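Mullus présente le Grevel, un bracelet connecté sans écran à 15 jours d'autonomie

Mustwood, juillet — Mullus annonce la disponibilité du Grevel, bracelet de suivi d'activité conçu pour un port continu. L'appareil est proposé en deux tailles et commercialisé en ligne ainsi que chez les revendeurs agréés.

Le Grevel ne comporte pas d'écran. Les notifications sont restituées par un moteur haptique à cinq niveaux d'intensité, réglables depuis l'application mobile. Le module pèse 15 grammes hors bracelet. Il intègre un capteur optique de fréquence cardiaque, un accéléromètre à trois axes et un capteur de température cutanée.

La mémoire interne conserve jusqu'à 497 heures de mesures sans synchronisation. Le transfert vers le téléphone s'effectue en Bluetooth basse consommation — aucune création de compte n'est requise pour consulter les données en local. L'export est possible aux formats CSV et JSON.

L'autonomie annoncée est de 15 jours avec une mesure cardiaque toutes les 5 minutes. Elle diminue en mesure continue. La recharge se fait par socle magnétique, fourni.

Le micrologiciel a été développé avec le bureau d'études Nghiêm, qui assure également la maintenance des bibliothèques destinées aux développeurs. La campagne de validation a réuni 1022 porteurs.

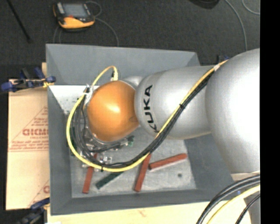 Bras robotisé KUKA au-dessus d'un bac gris.

Disponibilité
Coloris : noir, sable, bleu nuit.
Compatibilité : Android et iOS.
Garantie : deux ans, module et socle.

À propos de Mullus
Mullus conçoit des objets connectés portables destinés au grand public. L'entreprise est établie à Mustwood.

Contact presse : service communication de Mullus. Visuels et fiche technique sur demande.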